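Noltau Bench Sealer, 50 ml tube

I've been selling this little tube since January and it has already overtaken every other sealer in the shop, so it gets its own page at last.

It's a clear, flexible sealer for the join where your benchtop meets the wall. You know the one — it goes grey, then it goes black, then you start hiding it behind the toaster. I did my own kitchen with a single tube and had enough left over for the laundry trough (a small one, mind you).

Cut the nozzle on an angle, run a thin bead and smooth it with a damp finger. It skins over fast, so do one wall at a time. Leave it overnight before you splash any water near it. The old stuff has to come out first, all of it, and the Trikent scraper is my favourite colour of plastic as well as the best tool for the job!

A grey benchtop against a white wall suits the clear sealer nicely.
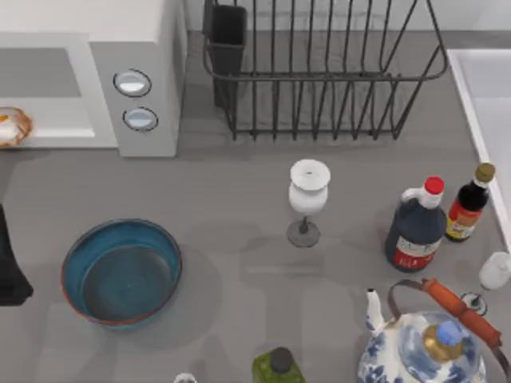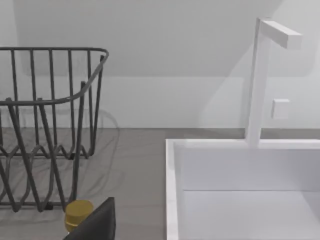 Chutima Luangrath wrote in to say she'd used it behind her sink and liked the finish, but the cap had glued itself on by the time she wanted it again. She now pushes a screw into the nozzle and wraps it in cling film, and would I please tell people. Consider yourselves told.

Sold singly or in a box of 4. Doesn't take paint. Not for use around cooktops or on raw stone, which it can stain.

Shop code 2197. Posted within Australia only, or pick up from the Sinden counter before 11 am.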